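The Slow Boat to Gedora

By Bríd Dolan
Jun 13, 2024

The night bus drops you in Vusley a little before sunrise, and if you're lucky the bakery by the ferry landing already has its lights on. I bought two cheese rolls, ate both on the steps, then went back for a third (no regrets!).

Most people fly to Gedora. I took the boat, which covers 300 miles of river with stops at every village that has a dock and a few that don't. Crates of onions go off, somebody's grandmother comes on, and the whole deck shuffles over to make room for her. I loved it by lunchtime.

Hernán Palomino has piloted this stretch since he was 19, and he let me stand in the wheelhouse as long as I kept quiet through the bends. Once we were past the last of them he talked for two hours straight, mostly about catfish.

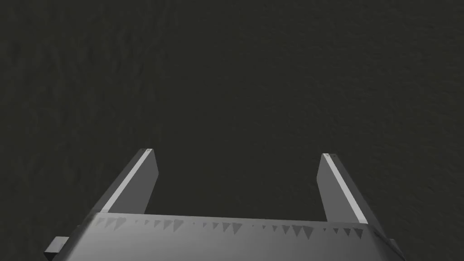 A gripper over a dark, mottled surface, in a computer rendering.

Bring a hammock. Cabins sell out in May, and they're stuffy anyway, while up on deck you get the breeze and the best gossip on the river. Supper is rice and whatever came aboard that afternoon. On my second night it was fried plantains with a green chili sauce so good I asked for the recipe and got a very firm no.

We tied up in Gedora at dusk, nine hours late. I walked up the hill with my bag, found a room over a hardware store, and asked the owner when the boat goes back.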